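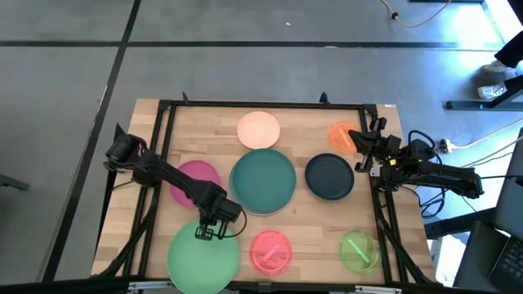

The bright plate is back, and I wish I could be happier about it. Stores are full of teal, magenta and lime again, sold on the promise that color at the table will fix your October. Dremstead wants $138 for a starter set. Orkach wants less and gives you fewer pieces. Utby will sell you lids separately, in case you enjoy hunting for the right one at 10 at night.

My doubts are about the cupboard. White plates from three different stores will pass for a set. A peach one, a navy one and a light green one the size of a steering wheel will not, and mixed sizes are a pain to stack. The usual advice is biggest at the bottom, smallest on top, which works until you want the biggest.

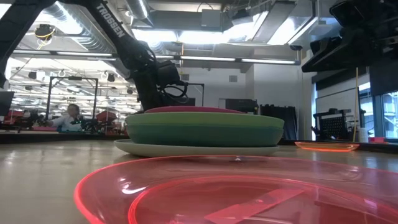 Magenta on green on off-white, with a pink plate up front.

Depth is the other problem. One deep plate in a pile of shallow ones eats up the shelf, and the product pages rarely mention it. Huang at least prints the height on the box. I measured mine anyway.

Then there are the see-through lids. They look great under kitchen lights, and I'll admit I kept an orange one. Would I buy the whole rainbow? No. Get two colors you like, in two sizes, and see if you still like them by spring.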